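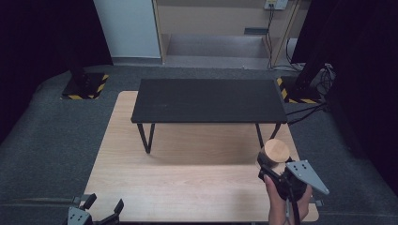 The little black bench on its wooden tabletop, with a short wooden cylinder held upright in front of one leg.

I've been grumbling about dollhouse benches for years, so I was pretty excited when word came round that the Kershaw miniatures club is putting one together for its September show. It's a plain thing – flat black top, thin metal legs – and I like it all the more for that. So much small furniture is drowning in curls and gold paint!

Wim Van Hecke is in charge of the room settings this year and he's been fussing over what goes near the bench. Right now the favorite is a short wooden cylinder, stood upright, which he wants to pass off as a garden stool (I said tree stump, and we've agreed to disagree). The light wood does look good next to all that black. Buppha Boonyarit would like a second one on the other side, but Wim thinks that's too matchy and he has the final word until the show opens.

The club has 60 settings signed up so far, up from last year, and the tables will be in the big hall on Gorkley Street again. Doors open at 10 in the morning. Kids get in free, and there's a corner where they can paint a chair and take it home – mine came back with three last time, all purple.

If you have a setting you'd like to enter, there's still space along the back wall. Bring it in on a board you can carry by yourself, please, and put your name on the underside. Forms are at the Lostis bookstore, next to the register.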